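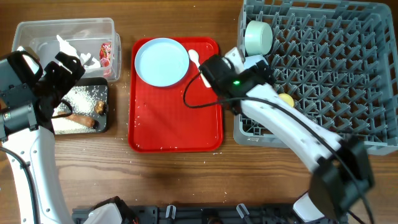
August 10, 2019
From the editor of the Mulgate Supper Letter

I have been cooking rice badly for most of my adult life, and this was the summer I finally did something about it. A neighbor on Delorme Street heard me grumbling over a gluey pot and told me to stop measuring with a coffee mug, which stung a bit, but okay, fair enough! So I bought a proper cup measure and started keeping notes on the back of the gas bill.

My first six pots were all over the place. Two I scorched while watching TV. The one I was proudest of got too much salt (I salted it, answered the phone, and salted it again). What finally helped was rinsing until the water ran mostly clear, then leaving the lid alone after I turned off the heat. Ten minutes, no peeking. I am a terrible peeker, so I go and water the tomatoes.

The other thing I changed was the rice itself. Selota, the little grocery by the Mulgate bus stop, sells a long grain out of big bins at the back, and it cooks up lighter than the stuff I used to get. Bring your own bag if you can - theirs split on me halfway up the hill, and I left a trail all the way to the mailbox.

Now for leftovers, because I always make too much. Spread the rice out on a tray so it cools fast, then get it into the fridge. Cold rice is what you want for frying anyway. Mine gets an egg, a handful of frozen peas, and whatever scallions are still standing in the garden. My kids will eat that 4 nights running if I let them, and some weeks I do.

If you have a rice dish your family fights over, please send it in! I'd love to run a whole page of them in October, when the Drasach Hall potluck starts up again. Short is fine, and so is messy handwriting. I already have a rice pudding with orange peel that I plan to test this week, maybe twice.

Contact: Mulgate Supper Letter, P.O. Box 3203 | © 2019 Mulgate Supper Letter | Back to top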